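Gultport Support Desk – Ticket 2000
Product: Anov cell, single arm, two-finger gripper
Site: Zovarier, Bay 18
Category: Handling rules / thin sheet parts
Priority: Normal
Status: Resolved – pending site sign-off

Reported issue
The site reports that the arm halts with a grip fault when handling flat metal plates fitted with split rings. The fault clears on reset and returns within 20 cycles. The operator asked whether the grip force limit may be raised at the cell.

Initial response
The limit may not be raised at the cell. Under section 2 of the Na handling standard, force limits are changed only by the responsible engineer, and the change must be entered in the cell record before the next run. The operator was asked to leave the limit at its approved value and to send the fault log and the current work instruction.

Findings
The fault log shows that every halt came at lift, with the fingers closed to a width greater than the plate thickness. The work instruction on site is an older issue. It allows a pick at any point on the part, including over a ring, and a ring under a finger will hold the grip open. The current issue requires a pick on bare plate only.

The operator also confirmed that resets had been made from outside the cell without looking at the part. This is not permitted. After any grip fault, the part must be inspected and reseated before motion resumes.

Action taken
Current work instruction sent to site. Pick point retaught on the plate edge, clear of the rings, at reduced speed. Force limit unchanged.
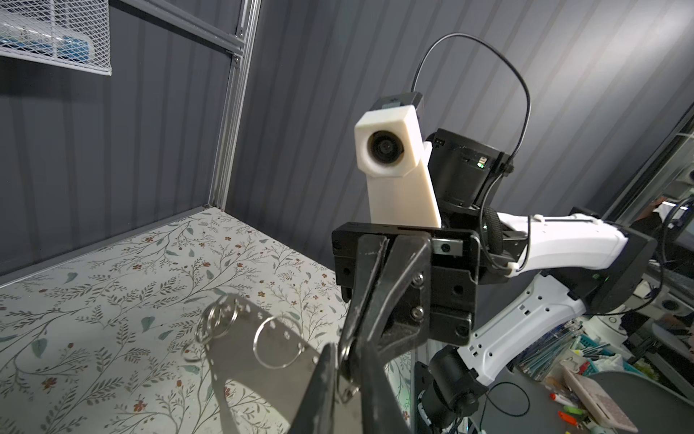

Category: Pick point and clearance

The fingers hold the plate by its edge, and the rings hang from the plate itself. Site staff are to check the following before each shift:
– Both fingers close on plate, with no ring between them.
– The wrist camera cable is free through the full range of the wrist.
– The tabletop under the part is flat and held down.

Remaining items
Site to withdraw all copies of the older instruction and confirm in this ticket. If the fault returns with the new pick point, stop the cell and reopen the ticket with the log attached.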